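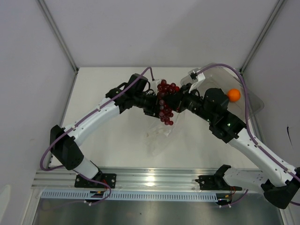
Figure 3. Dark red grapes over a white tabletop. Photo: Tarkness project archive. Reproduced with permission.

4. Grazing in the shop: what people say about the grape they ate before paying

4.1 The question

Most shoppers hold firm views on theft and eat a grape on the way to the till. The earlier parts of this paper dealt with how shops price loose fruit. In this section we turn to the small amount of fruit that never gets weighed, and to the large amount of reasoning that goes with it.

We chose grapes (Figure 3) after a short and bad-tempered trial with cherries, in which the stones gave people away and spoiled the self-reports. A grape leaves a bare stalk, and a bare stalk can be blamed on anyone. Grapes are also sold by weight, so the shopper who eats one before the scales has plainly had something for nothing, and the shopper who eats one after has not. Our respondents understood this perfectly well when it was put to them about other people.

4.2 Method

We received 1369 usable replies to a paper survey handed out at the doors of three greengrocers in Tarkness during December. A further 115 forms came back blank, or with remarks on the parking, and were set aside. Each form described a shopper eating one grape, and asked whether this was stealing, tasting, or "neither, don't be silly". The last choice was added after the pilot, where people kept writing it in.

Half the forms named a shop, Brullico, presented as a large chain with a car park. The other half named Kamolrat, presented as a family business with one till. The two descriptions were otherwise word for word the same. Neither shop exists in Tarkness, though a few respondents told us they had been going to Kamolrat for years and that it had gone downhill.

4.3 Findings

People were far kinder to the grape-eater at Brullico. Eating from a chain was seen as tasting, or as a modest refund for past wrongs, among them the price of parsley. Eating from Kamolrat was more often called stealing, and by the same sort of people who told us, one page later, that size made no difference to right and wrong.

Number mattered too. One grape was tasting. Two was still tasting, provided the first had been sour. At three, goodwill fell away sharply, and the free-text answers took on the tone of a parish newsletter. We can offer no theory of why the line should sit there, but it held across age groups and across both shops.

The most common defence was quality control: the buyer must know what is being bought. We note that the same respondents did not report opening tins. Of those who said they tasted in order to decide, very few could recall a time when the taste had put them off buying.

4.4 Limits

The survey asked what people think, and what people think at a shop door in winter, holding bags, may be brief. We also relied on respondents to be truthful about small dishonesties, a problem this field has lived with for a long time and mostly by not looking at it. The Kundum group used hidden weighing to get round this, and their shoppers ate a good deal more than ours admitted to. Their fruit may have been better.

We did not ask shopkeepers. One offered a view anyway, at length, at seven in the morning — it has been kept for the appendix, with cuts.

3 comments | 300 shares

stalkandpip: I run a fruit stall. It is stealing. I also do it at other people's stalls.

Marrowfat: Is the form available anywhere? Would like to hand it to my mother without comment.

second_till: Parsley point is fair.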